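Tuesday, bench notes, Kelgate room

Finally got round to the small-tool sort that Patricio Saavedra has been after me about since February. The idea is simple enough -- every bench gets a tray for the things we grab all day, and the odds and ends go in something you can see into, so we stop buying the same screws over and over. I tried it out on the rose-print tabletop first (I've grown very fond of those roses, and the butterflies too!). Yellow tray in the middle, clear oval container to the left of it, and the screwdriver with the teal-green and black handle just below that. 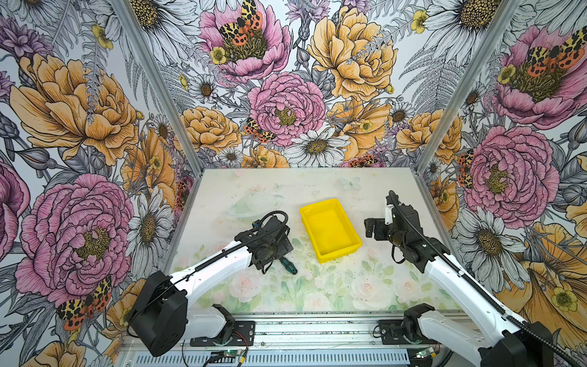
Trays and containers

The yellow is great, you can spot it from the door. The clear container I'm less sure of. It all but vanishes against the flowers, and I can see myself putting a mug down on it. Patricio says tape round the rim, I say buy a colored one -- Gallardo has them in the 400 size and the Zotow order hasn't gone in yet, so there's time to add a couple.

Still to do: labels for the Dusendale drawers, and find out whether item 918 in the old parts book is the short screwdriver or the long one. The book says short, the drawer says long. Asked Patricio, he said "medium."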